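# About Pungate Hand Tool Training

Pungate is a small training school founded by Ludger Seidel. The school teaches adults and school leavers to carry out careful work with the hands and with hand-held tools. It occupies two rooms on the upper floor of the former Zallitz works in Clunton, and is open to learners throughout the year.

Instruction is given at the bench. Learners begin with grip, posture and the position of the forearm, and go on to picking up, turning and setting down small objects. Each learner keeps a work record, which the instructor signs at the close of the session. The full course lasts 62 hours. A shorter course is held each March for those who have already worked in a related trade.
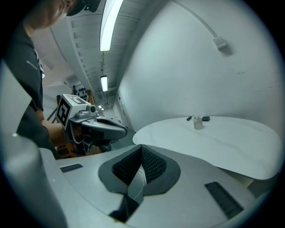
*Hand-held grippers at Pungate. The fingers of the nearer tool carry black textured pads.*

Since the school opened, 707 learners have enrolled and 494 have completed the full course. Certificates are issued by the school and state the hours attended and the exercises passed. Learners who do not complete the course may return to it within two years without paying a second registration fee.

The school's bench manual was revised in October 2021 and is given to every learner on the first day. It sets out the rules for the care, storage and checking of tools. The El Ouafi bursary meets the course fees of two learners in each intake. Applications for the bursary should be made in writing to the school office, together with the name of one referee.

Visits by employers and schools are by appointment.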